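Hastau House Parcel Scheme: Interim Report to the Agarwal Fund
Covering the period to the end of February 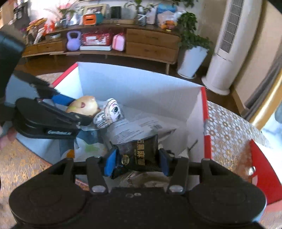

Where we are

The fund gave us a grant of 2573 dollars to send boxes of small comforts to people who have moved away from Hastau and miss it, or who have moved to Hastau and miss somewhere else. The plan called for 30 boxes. As of this report, 20 have been mailed, and the rest exist in varying states of ambition on a table with a gold and white cloth on it.

That table is now the packing station. The original proposal described a "dedicated packing area with shelving," and we would like to amend that wording. The shelving is the open lower shelf of a long wooden TV cabinet, which we share with a kettlebell, a pink container of the lunchbox sort and a red gift box that is not ours to give. The bags and packaged goods leaning together at the other end are more or less our inventory system. It works better than the spreadsheet did.

What goes in a box

Each box gets something to eat, something soft or silly, and something to read. The food is the part people write to us about. Black sesame has been the clear favorite of the season and we have stopped pretending it is one option among many. The dark brown packets with the gold lettering go in on nearly every order, and when they come out again it is usually so that somebody can fit one more thing underneath.

The soft or silly category has caused more discussion than the rest of the project put together. We had written "small gift item" in the budget, which turns out to cover a white plush with black stripes and very large eyes, and also a round yellow toy with its mouth wide open. Both have their supporters. Recipients were asked on the reply card which they would prefer, and most of them wrote about the sesame.

Reading matter is mostly printed sheets in small type. Two recipients have asked for larger type, and they are right. The next print run will be bigger, and we will lose a page of recipes to make room for it. Nobody has been able to agree on which page.

The boxes themselves

We changed suppliers in the first month. The plain brown cartons from Purkberg were cheap and arrived flat, as promised, and several of them seemed to want to stay that way. The white ones with the red edging cost a little more and stand up on their own. Their flaps are tall, and one or another is always upright and in the way while you are trying to settle a packet into a corner, but they close square and they look like a present. Two boxes were reported damaged in transit, both from the Purkberg batch. We have replaced the contents and used the remaining brown cartons for storing tape.

Packing time

A box takes longer to pack than we told you it would. The estimate in the proposal assumed that a person puts things in a box and then closes it. In practice things go in, come out, get turned on their side and go back in, and then the packet that was supposed to lie flat on the bottom is found on the cabinet. Crumpled plastic bags fill the gaps. We had budgeted for proper paper filling and still intend to buy some, though the supply of bags shows no sign of running out.

Monday evenings are now the regular session. We tried mornings and the turnout was thin.

Money

Spending is under the line for food and over the line for postage, by amounts that nearly cancel out. The Fleresitz addresses are the expensive ones. We had treated them as local because they are close on the map, and the post office has a different map. We ask permission to move the unspent printing money to postage for the second half of the grant. The detailed sheet is attached separately, with receipts, including one for tape that we know looks high.

Next steps

Finish and mail the remaining boxes. Reprint the reading sheets in a size people can read. Restock the sesame before anything else, as the shop runs low and so do we. Put a limit on toys per box, to be decided once everyone has calmed down.

We would also like to raise, without pressing it, the matter of a second table.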